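Speaker notes – "Serving tea to a full room"
Speaker: Áine Scanlon. Wednesday slot, straight after lunch.

## Opening

- Say hello, name, where I work (Quinlan tea rooms, front of house).
- Ask who has worked a tea service for more than one table at once. Wait for hands.
- Main point of the talk: most complaints are about timing. Very few are about the leaf.

## Timing

- Our house black gets 3 minutes. The oolong gets longer and goes out with a timer.
- Read out the Zestby order story. Big party, all the pots poured at the kitchen door, half of them bitter by the time they reached the far tables.
- What we changed: water goes in last, and one server owns the pot until it is poured.
- Don't get into water hardness here. Someone will ask – save it for the end.

## Laying the table

- Pot on the left, spout toward the cups. Agree on one side and stick to it across the whole room.
- Coasters down before cups.
- Leave space in front of the guest for a plate.

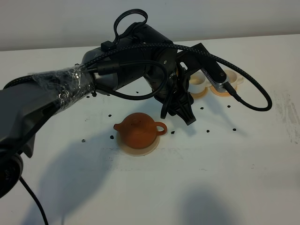
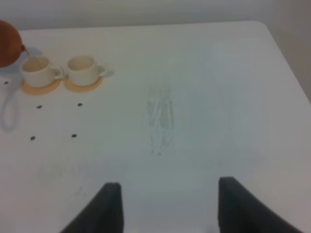
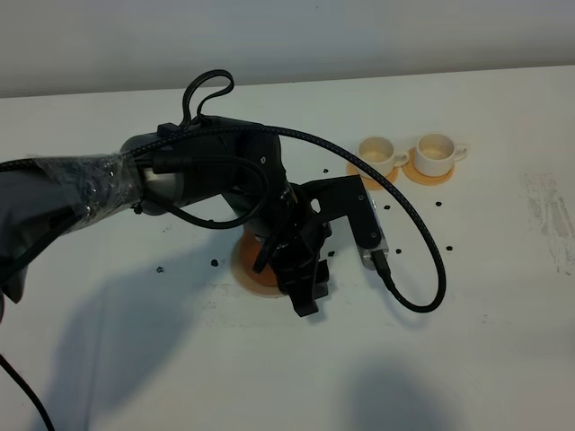
## Stock and breakage

- We bought 14 spare cups in October and thought that was plenty. Be frank about how that went.
- Lids break more than pots. Ask the supplier for lids on their own before you sign. Catance would sell them, Fistar would not.
- Keep one shelf for chipped pieces so they don't drift back into use.

## Training new staff

- Week one: carrying and clearing only.
- Week two: pouring for regulars.
- Pouring practice is with cold water, 7 cups in a row, same level in each.
- Slow down on this part, I rushed it last time.

## Questions

- Water hardness: we use a filter jug, changed monthly.
- Tea bags: yes, for takeout.
- Handouts are on the chair by the door.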